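Sulau publishes its setup and care routine for the computer service cell at Asarthorpe

Small repair shops can now read and use the full procedure for one working robot cell

Sulau, a company that builds equipment for the repair and reuse of office computers, today makes public the routine by which its staff set up and look after the Bultar cell. The cell works on desktop computers that lie open on their side. Until now the routine existed only as handwritten notes at the Asarthorpe workshop.

The document has 21 pages and is free to download. It covers the mounting of the arm, the position of the fixture plate, the care of the gripper fingers and the checks to be done before each shift.

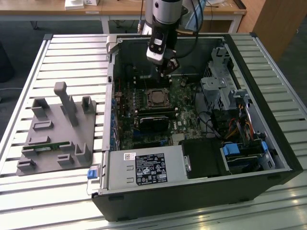

The Bultar cell at Asarthorpe, with an open desktop tower on the slatted aluminum bench and the gray 3D-printed fixture plate beside it.

"We have had many visitors who asked us how the arm is programmed," said Mereana Ormsby, head of workshop operations at Sulau. "Very few asked how we keep it in good position from one week to the next, and this takes most of our time. A computer case is narrow inside. When the plate has moved by two millimeters, we see it immediately in the results."

According to the routine, the fixture plate is the first thing to be checked. The operator brings the gripper slowly to the tall post of the plate and compares the reading with the one stored the day before. After this the same is done at the holder for circuit cards. Only then is a computer put on the bench.

The fingers of the gripper have their own chapter. They must be wiped after every computer, and they are changed when the gripping faces no longer close evenly. Between March and the end of July the workshop recorded 594 computers on the cell, and 411 of them were finished without a stop for adjustment.

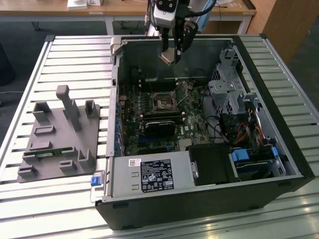
ASARTHORPE, Mon 11 August

The release of the routine comes together with a change in the cell itself. The cable of the arm has received a new path, and its fastening points are now inspected every week. Sulau made this change after the cable had rubbed against drive cages in several larger cases.

"I would like that other workshops try it and write to us where it is not clear," said Aroha Whitcombe, maintenance engineer for the cell. "Some steps we do with our hands without thinking, so it was difficult to put them in words. The chapter about the wrist camera I wrote four times."

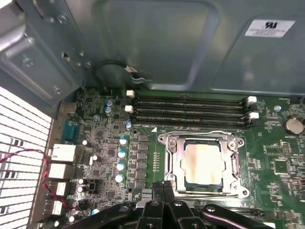
That chapter explains how to clean the lens, how to set the light so that metal parts do not reflect too strongly, and how to confirm that the camera still sees the fingertips in the correct place. It also has a table for noting the values by hand. A second edition, with a part on spare fingers and their storage, is in preparation with the engineering office Orbán.

The routine can be requested from the Sulau workshop in Asarthorpe, in printed form or as a file. Visits to the cell are possible by appointment.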